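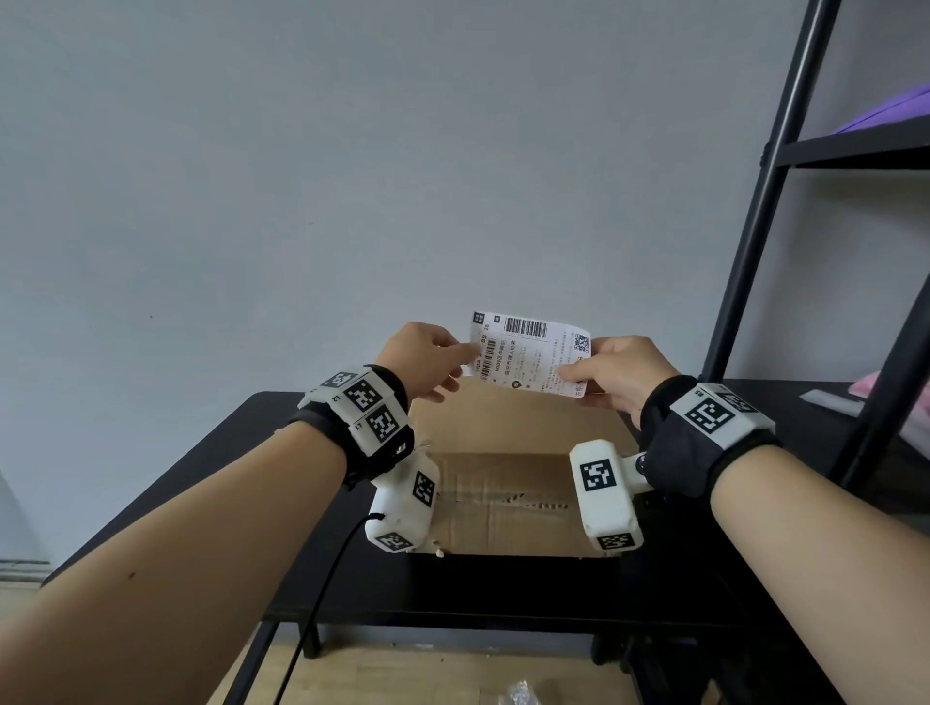 Preguntas frecuentes sobre etiquetas y cajas de envío

¿Dónde pego la etiqueta?
En la cara más grande de la caja, plana y sin doblarla sobre una arista. Cierre antes la caja: si la etiqueta queda sobre la unión de las solapas, el código de barras puede partirse al abrirla en una inspección.

¿Puedo tapar la etiqueta con cinta?
Los bordes sí. El código de barras y el código QR deben quedar libres, también de cinta transparente.

La etiqueta se ha arrugado. ¿Sirve?
Si las barras se ven completas, sí. Si hay un pliegue que las cruza, imprima otra desde su cuenta de Steva.

¿Puedo reutilizar una caja de cartón?
Sí, siempre que las esquinas estén firmes. Retire o tache las etiquetas anteriores.

Mi etiqueta viene en chino. ¿Tengo que traducirla?
No. Déjela como está. Para devoluciones al almacén de Dusidbridge se añade una segunda etiqueta, que enviamos por correo electrónico.

¿Cuánto puede pesar el paquete?
Hasta 40 kg. La suma de los tres lados no puede pasar de 200 cm.

¿Cuánto tiempo vale la etiqueta?
Dos semanas desde su emisión. Las emitidas antes de agosto con la tarifa 414 no se renuevan; hay que pedir una nueva.

Última actualización: jueves, 23 de julio de 2020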